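전자레인지 새로 들인 이야기 좀 길게 해도 되나요. 타래로 이어갑니다. 관심 없으신 분은 뮤트 부탁드려요 ㅋㅋ

발단은 지난주 목요일 아침. 11년 버틴 우리 집 전자레인지가 밥 돌리는 중에 웅웅웅 하더니 접시는 도는데 밥은 그대로 냉동이었음. 한 번 더 돌렸는데도 돌덩이. 그렇게 갔습니다.

없이 살아보려고 했어요. 진짜로. 냄비에 쪄 먹으면 더 맛있다는 사람들 있잖아요. 맞아요, 더 맛있더라고요. 근데 아침 7시에 냉동밥 하나 먹겠다고 찜기 꺼내고 물 끓이고 설거지까지 하고 나니까 출근하기도 전에 이미 퇴근하고 싶었음

나흘 만에 항복. 그날 밤에 침대에 누워서 검색 시작했고 새벽 1시까지 봤습니다. 전자레인지가 이렇게 종류가 많은 물건인지 처음 알았어요

일단 제 조건은 이랬어요. 하얗거나 크림색일 것, 20리터 정도면 충분, 오븐 기능 필요 없음, 그릴 필요 없음, 에어프라이어는 이미 있음. 데우고 녹이기만 잘하면 되는데 이런 게 은근히 예쁜 게 없더라

처음에 찜해둔 건 Jovdale 거였어요. 사진 보면 너무 예쁨. 손잡이가 나무색이고 다리도 달렸고. 근데 후기를 200개쯤 읽다 보면 공통된 말이 나와요. "예쁜데 문 닫을 때 소리가 커요." 저는 밤에 우유 데워 먹는 사람이라 이거 중요하거든요

그다음이 Teltia. 여긴 조용하다는데 색이 검정밖에 없대요. 우리 집 주방이 손바닥만 해서 검은 가전 하나 들어오면 벽에 구멍 뚫린 것처럼 보일 거 같아서 패스. 검정 좋아하시는 분들한텐 괜찮을 듯

그래서 결국 크림색에 네모난데 모서리만 둥근 애로 갔습니다. 동네 생활용품 편집숍 Hisness에서 전시된 거 보고 결정했고요. 화면으로 볼 때는 누렇게 보여서 망설였는데 실물은 그냥 우유색이에요. 우유에 버터 아주 조금 푼 색?

사기 전에 자리부터 비워야 했는데 이게 더 큰일이었음. 원래 전자레인지 위에 쌓여 있던 것들 아시죠. 키친타월, 약봉지, 배달 젓가락, 언제 받았는지 모를 간장 소스들. 간장 소스만 비닐봉지 한가득 나왔어요

간장 소스 앞으로 안 받겠습니다. 배달 앱에 체크하는 칸 있는 거 알면서도 맨날 까먹음

그리고 줄자. 제발 줄자로 재세요. 폭만 재고 깊이를 안 쟀다가 코드 꽂을 자리 생각하고 식은땀 났어요. 뒤랑 옆이랑 위를 좀 띄워야 하는데 얼마나 띄우는지는 제품마다 다르니까 설명서 보시는 게 맞고요. 저희 집은 아슬아슬하게 통과!
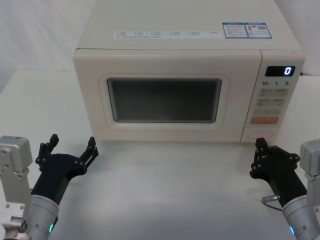

아무튼 저는 버튼 구성이 제일 마음에 들어요. 시간 버튼이 10이랑 1이랑 5로 나뉘어 있어서 숫자판 꾹꾹 누를 일이 없음. 옛날 거는 다이얼을 돌려서 맞추는 거였는데 1분 맞추려다가 꼭 1분 40초가 되고 그랬거든요 ㅋㅋㅋ

아래쪽에 주황빛 도는 넓은 버튼도 하나 있는데 나머지가 다 베이지라 여기만 눈에 확 들어와요. 과하지 않고 귤 같음. 귀여워

맨 위 까만 창에 숫자가 하얗게 뜨는 것도 좋습니다. 초록색이나 파란색 숫자 뜨는 가전들 밤에 보면 좀 병원 같지 않나요? 저만 그런가

아쉬운 점도 쓸게요. 베이지 버튼들 글씨가 너무 연해요. 크림색 바탕에 연한 글씨라 예쁘긴 한데 안경 벗고는 못 읽습니다. 엄마 오셨을 때 "이거 뭐라고 쓴 거냐" 세 번 물어보셨고 세 번째에는 저도 대답을 못 했어요

그리고 창이 짙은 색 유리라 안이 잘 안 보여요. 저는 음식 부풀어 오르는 거 보고 있다가 넘치기 직전에 끄는 스타일인데 그게 안 됨. 우유는 그냥 짧게 짧게 끊어서 돌리기로 했습니다

반대로 생각하면 안에 좀 튀어도 밖에서 티가 안 난다는 거... 이걸 장점이라고 해도 되는지는 모르겠음

윗면에 붙은 스티커들은 아직 그대로예요. 기다란 흰색 라벨이 있고 옆에 파란 테두리 스티커 두 개가 나란히 붙어 있는데 주의 표시가 있어서 떼도 되는 건지 모르겠더라고요. 여러분은 이런 거 떼시나요? 저는 냉장고 에너지 등급 스티커도 6년째 못 떼고 있는 사람입니다

댓글로 미리 답해주신 분들 감사해요. 의견이 딱 반반이네. "당장 떼라, 늦으면 끈적이 남는다" 파랑 "경고문은 두는 거다" 파. 저는 일단 설명서 한 번 더 읽어보고 정할게요

문 손잡이 없는 거 괜찮냐고 물어보신 분! 저도 그게 제일 걱정이었어요. 손잡이 없이 매끈하니까 행주로 쓱 닦으면 끝이라 청소는 훨씬 편합니다. 옛날 거는 손잡이 뒤쪽에 낀 때를 면봉으로 팠어요. 면봉으로...

첫 요리는 계란찜 했어요. 계란 두 개, 물 계란만큼, 소금 조금, 참치액 아주 조금. 체에 한 번 거르면 좋다는데 체 설거지가 싫어서 젓가락으로 오래 저었음. 랩 씌우고 구멍 몇 개 뚫고 돌렸더니 가장자리가 좀 구멍 숭숭한 계란찜이 되었습니다. 맛은 있었어요

둘째 날은 약하게 해서 더 오래 돌렸더니 훨씬 부드러웠어요. 센 불로 한 번에 가면 안 되는 거였구나. 11년을 쓰면서 출력 조절을 한 번도 안 해봤다는 걸 이제야 고백합니다

고구마도 해봤는데 키친타월에 물 적셔서 감싸고 돌리면 퍽퍽한 게 좀 덜해요. 그래도 고구마는 에어프라이어 승. 이건 양보 못 함

냉동밥은 중간에 한 번 꺼내서 부숴주고 다시 돌려보세요. 가운데만 차가운 밥 먹을 일이 없어져요. 뚜껑은 꼭 살짝 열어두고요. 저 예전에 뚜껑 꽉 닫고 돌렸다가 용기가 찌그러져서 젓가락으로 지레질해서 열었습니다

용기 얘기 나온 김에, Sqalli에서 나온 밥용 유리 용기 4개짜리 세트도 이번에 같이 샀어요. 뚜껑에 김 빠지는 구멍 있는 거. 밥 한 공기가 딱 들어가는데 제 한 공기가 남들 한 공기보다 큰 건지 조금 남아요. 남은 건 그 자리에서 먹습니다

유리라서 김치볶음밥 넣어도 색이 안 배는 게 제일 좋음. 플라스틱 용기들은 이제 다 주황색이라 양파 보관함으로 보직 변경했어요

버릴 때 얘기도 궁금해하셔서. 옛날 전자레인지는 폐가전으로 내놨고 방법은 사는 동네마다 다르니까 구청 홈페이지 찾아보세요. 저는 혼자 들고 내려가다가 2층에서 한 번 쉬었습니다. 보기보다 무거워요. 그 안에 유리 접시 빼고 드세요 꼭. 계단에서 덜그럭덜그럭해서 심장 떨어지는 줄

유리 접시는 아까워서 안 버리고 화분 받침으로 쓰고 있어요. 몬스테라가 올라가 있는데 사이즈가 맞춘 것처럼 딱 맞음. 혹시 버릴 예정이신 분 참고하세요 ㅋㅋ

청소는 예전부터 하던 방법 그대로. 그릇에 물이랑 식초 조금 넣고 몇 분 돌린 다음 문 닫고 좀 놔뒀다가 닦기. 식초 냄새 싫으면 레몬 껍질도 되고요. 물 데운 그릇 뜨거우니까 맨손으로 덥석 잡지 마시고... 네, 제가 잡아봤습니다

바깥은 크림색이라 손자국이 걱정이었는데 생각보다 안 보여요. 대신 김치 국물은 바로 닦아야 할 거 같아서 옆에 행주를 상시 대기시켜 놨어요. 행주도 색 맞춰서 베이지로 바꿨습니다. 이러다 주방 전체를 바꾸게 생겼네

실제로 어제 밥솥을 한참 노려봤어요. 검은색이거든요. 멀쩡한데. 너무 멀쩡한데

참 그리고 이번엔 위에 아무것도 안 올리기로 결심했어요. 오늘까지는 지키고 있습니다. 키친타월은 벽에 거는 걸로 바꿨고 약봉지는 서랍으로. 배달 젓가락은... 아직 갈 곳을 못 찾아서 식탁에 있음

오 이 타래 마음이 1,552개라고요? 전자레인지 이야기에 다들 왜 이렇게 진심이세요 ㅋㅋㅋㅋ 인용으로 각자 집 전자레인지 사연 써주신 거 다 읽고 있어요. 20년째 현역인 분들 존경합니다

어디 제품인지 물어보는 분이 많은데 광고처럼 될까 봐 모델명은 안 적을게요. 솔직히 이 정도 기능이면 다 비슷할 것 같고 색이랑 버튼 마음에 드는 걸로 고르시면 될 듯해요. 가능하면 매장 가서 문을 꼭 한 번 여닫아 보세요. 소리가 진짜 제각각임

마지막으로 질문 하나만요. 전자레인지용 뚜껑, 그 돔처럼 생긴 실리콘 덮개 써보신 분 계세요? 랩을 너무 많이 써서 바꾸고 싶은데 세척이 귀찮다는 말도 있고 김이 안에 고여서 뚝뚝 떨어진다는 말도 있어서요. 쓰시는 분들 후기 좀 남겨주세요. 저는 우유 데우러 갑니다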